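## 4. Sorting and Tidying Tasks

This section covers the set-up of the Jilular arm for light sorting work, such as gathering small objects by colour or clearing part of a worktop. It should be read together with Section 2 (Fixing and Power). Sites that only intend to run the fetch-and-carry programme may go straight to Section 5.

### 4.1 What the arm can be expected to do

Gukanby is often asked whether the arm is ready to take over household chores or routine bench work. At present it is suitable for part of such work. It will push small, rigid items across a flat surface at a modest pace and under supervision. It is not approved for folding cloth, handling crockery, or any task in which an item must be lifted above the level of the worktop with the rod tool fitted.

During trials at the Vivesside workshop the arm completed 3,000 pushes. Most faults arose where items had been set too near the edge of the board, and a smaller number where two items had become wedged together.

### 4.2 Preparing the work area

1. Switch off the arm and wait for the status light to go out.
2. Place the board flat on the work surface. Check that it does not rock.
3. Fit the rod tool and tighten the clamp by hand, then by a quarter turn with the key supplied.
4. Set out the items. Leave a clear margin of 200 mm at the front of the board.
5. Switch on the arm and select **Sort – Colour** from the task menu.

**Caution:** Keep hands clear of the board whenever the status light is green. The arm does not detect fingers.
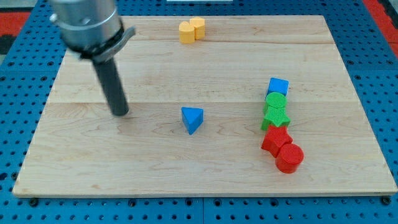 The Sort – Colour programme accepts short spoken or typed instructions, and operators are advised to name both the item and the place to which it should go. "Tidy the blocks" is too broad and will normally be refused. Where a single piece stands apart in open space, as the blue triangular block does in the middle of the board, an instruction such as "move the blue triangle to the blue cube" is suitable. Pieces that already touch, like the green star and the green cylinder, should be treated as one group unless they are to be separated. Separation requires the Okafor routine (see 4.4).

### 4.3 Running the task

1. Give the instruction and wait for the confirmation tone.
2. Observe the first push from start to finish. Press **Pause** if the tool travels towards the wrong item.
3. If the tone sounds 2 times, the instruction has not been understood. Reword it and try again.
4. When the task is complete, return the arm to the rest position before clearing the board.

**Note:** Round items may roll when pushed on their side. Stand them on a flat end before starting.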